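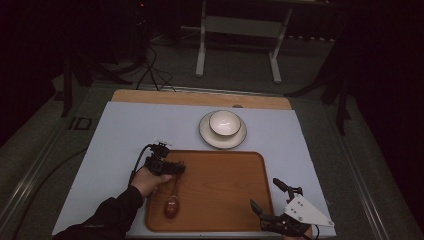
Search the notebook Search Clear All entries

Bench log, handheld demos, place setting task
Wednesday, July
Reading time: 6 minutes

Started at 8:40. Goal for the day was to finish the spoon block of the place setting task and find out why the policy trained on last week's set keeps closing its fingers too early. Both got done, the second one only partly.

Background for whoever picks this up later. The task has three objects that matter: the bowl on its saucer, the tray, and the spoon. The spoon starts on the tray and has to end up on the saucer side, handle pointing away from the operator. The left gripper does the pick. The right gripper steadies the tray rim during the lift and then lets go. We record with the two handheld grippers plus the head view, and train on all three streams together. Zheng is the name of the current policy config (the one with the longer action chunk). Plotlow is the old one, kept as a baseline. Any time I write "the old one" below I mean Plotlow.

State of the data this morning: 678 demos accepted across all objects, 84 of them spoon. Target is 1000 total with at least 100 spoon. So the spoon block was 16 short.

Early closing

In last week's rollouts the left fingers started to close while they were still above the handle. The jaw came down already half shut, touched the top of the handle and pushed the spoon flat against the tray. Sometimes it got the spoon anyway. Mostly it rolled it a little and then lifted nothing. The policy then carried on as if it had the spoon, went to the saucer, opened, and came back. It never retried.

First guess was bad calibration on the finger width. Checked the width log against the gauge blocks before recording anything. Left gripper read correct at all four blocks. Right gripper read slightly wide at the smallest block, same as last month, and I left it alone.

Second guess was timing. The width stream and the head stream come in on different clocks and get lined up afterward from the sync tap at the start of each take. I pulled ten spoon takes from the accepted set and stepped through them by hand. In the takes from the first session the width signal and the video agree. In the takes from the second session the width signal runs ahead of the video, and the gap gets bigger the longer the take goes. By the end of a long take it is plainly visible: the log says closed and the fingers in the video are still open over the handle.

So it is drift, and a single sync tap can't correct it. The bowl takes have it too, but the bowl is forgiving. The rim is easy to get hold of and the fingers can close a bit early without hitting anything. A thin handle lying on a flat tray gives you no room.

Elsa Holmgren looked at the same ten takes without being told which session they came from and sorted them the same way I did. She thinks the logger was restarted between sessions with the power saving setting back on. I checked and it was on. Turned it off, rebooted, checked again after the reboot.

Fix for the new data

Added a second sync tap at the end of every take. Alignment script now fits a straight line between the two taps and doesn't just apply a constant offset. Tested on three dummy takes where I opened and closed the fingers at steady intervals for the whole take. Width and video lined up at the start, middle and end on all three.

Fix for the old data

Harder. The second session takes have no end tap. Two options:

1. Throw them out.
2. Use the last finger opening as a stand-in for the tap. It is visible in both streams in most takes.

Wrote a rough version of option 2. It works when the last opening is clean and fast. When the operator opens slowly there is no sharp edge to match and the fit is poor. I flagged those for review and will not put them back until someone other than me has looked at them.

Recording notes

Kept the layout from the layout sheet. Tray in front of the saucer, spoon toward the left side of the tray, handle pointing to the far side. For the spoon block I varied the angle of the handle and the distance from the left rim, and held everything else fixed. The bowl and saucer are not touched in this block.

Things to do the same way every time, from today's mistakes:

– Hover above the handle before descending, with the fingers fully open. If you come in at a slant in one motion the head view can't see the gap between the fingers, and neither can you when you review it.
– Put the right gripper down near the right rim before the take starts. I had it too far in on the first two takes and it blocked part of the tray from the head view. Both rejected.
– Dark sleeves are fine. Roll them if they hang past the wrist.
– Look at the cable loop on the left gripper before each take. It caught on my sleeve once and tugged the gripper sideways in the middle of the descent. Rejected.
– Don't talk to the person at the logger during a take. You turn your head and the view goes with it.

Reached 100 spoon demos at 2:15, all of the new ones with two taps. Total accepted by count would be higher but I have not updated it, as the flagged second session takes need to come out first. Whoever updates the sheet, please do it from the review folder and not from this page.

Quick training run

Started a short Zheng run at lunch on bowl plus spoon, using first session data and whatever new takes were in by then. Ran the old one on the same data next to it so the comparison is fair. Both are undertrained and I would not quote anything from them outside the group.

What I saw on the arm in the afternoon: Zheng came down open and closed at the handle in most tries. The early closing showed up again when the spoon was turned well away from straight, which is the part of the range where we have the fewest takes. Plotlow was better than last week too, and that tells me most of the gain came from the timing fix and very little from the config. I had hoped to say something nice about the longer chunk. Can't yet.

Still no retry after a missed pick, in either one. There are no misses in the demos, so there is nothing to learn a retry from. Elsa wants to record a small set where the operator misses on purpose, opens, and goes again. I'm for it, but keep it in a separate folder so we can train with and without.

One other thing from the afternoon. When the right side policy let go of the tray early, the left side lifted anyway and the pick was fine. It may be that the tray doesn't need steadying for the spoon at all. If so the right hand is costing us time in every take. Worth one morning of testing before we record more.

Open items

– Review the flagged second session takes (not me).
– Recompute the accepted total.
– Full Zheng run and full Plotlow run on the cleaned set, same seed.
– More takes with the handle turned.
– On-purpose misses, separate folder.
– Spoon pick with the right gripper parked the whole time.
– Write to Eselico about the spare fingertips. The left pair is wearing on the inner edge.
– Copy the new alignment script to the Drostuston machine, which still has the constant offset version.

Stopped at 5:30. Logger left on, power saving off.

Comments (4)

Elsa Holmgren
I've started on the flagged takes. The slow openings are mostly one operator (me). I'd drop them, it's quicker to record them again.

pk
Does the line fit hold on takes longer than a minute? The drift on our logger was not straight, it jumped whenever the disk wrote.

reply from the author
Not tested. My dummy takes were all short. I'll do a long one tomorrow and put the plot in the folder.

R.
Drostuston machine now has the new script. The old version is saved next to it with _const on the end.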